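About Jodley

Jodley is a small testing company. We find out which everyday chores a machine can do today, and we tell the people who are thinking of buying one. Our customers run laundries, gift shops, packing rooms and care homes. Most have seen a video of a robot folding a shirt and want to know if it would work on a Tuesday morning with their own shirts.

We started in Narkholm with one bench and one arm. We now have 35 benches in two buildings, the second one in Sauerland, where the shop-floor work is done.

What we test

Household work first: clearing a table, putting toys in a bin, loading a rack, wiping a counter. Then shop work: picking mixed goods, filling shelves, packing small orders. Each chore is cut down to its smallest useful part before we add anything to it. For clearing a table, that part is picking up one thing from among several others and setting it down somewhere else.

Mixed items are the hard part. A mug has a handle, a ball rolls, a jar is slick, and a toy has a shape no one planned for a gripper. A person sorts this out without thinking.
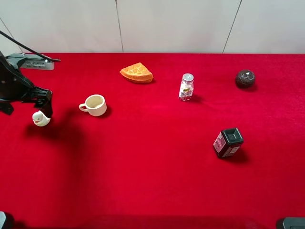

Tabletop work on red felt, with a view from the gripper next.

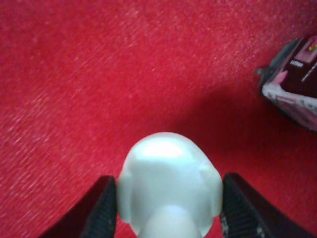 Can they do it yet?

For some jobs, yes. Picking up a single firm object from a clear surface is close to solved. In our September round we ran 2209 single-object picks and 91 percent ended with the object in the right place.

Chores made of many steps are another matter. We ran 832 full table clearings in the same round, and fewer than half were finished without a person stepping in. Common causes were objects standing too close together, things tipping over when touched, and the arm going back for something it had already moved.

Cloth, food and anything wet are still poor. We do not advise a home customer to buy an arm for these today. A shop that packs the same few boxed items all day may well get good use from one.

How we report

Every customer gets a written report in plain words, with the failed tries counted along with the good ones. We take no payment from makers of arms or grippers. Our records are kept in Lunico, our own logging tool, and customers can look through every run made for them.

Working with us

Send us a list of the items you handle and a short note on where they go. We will tell you whether a test is worth your money before you book one.

Page last updated 2023-12-22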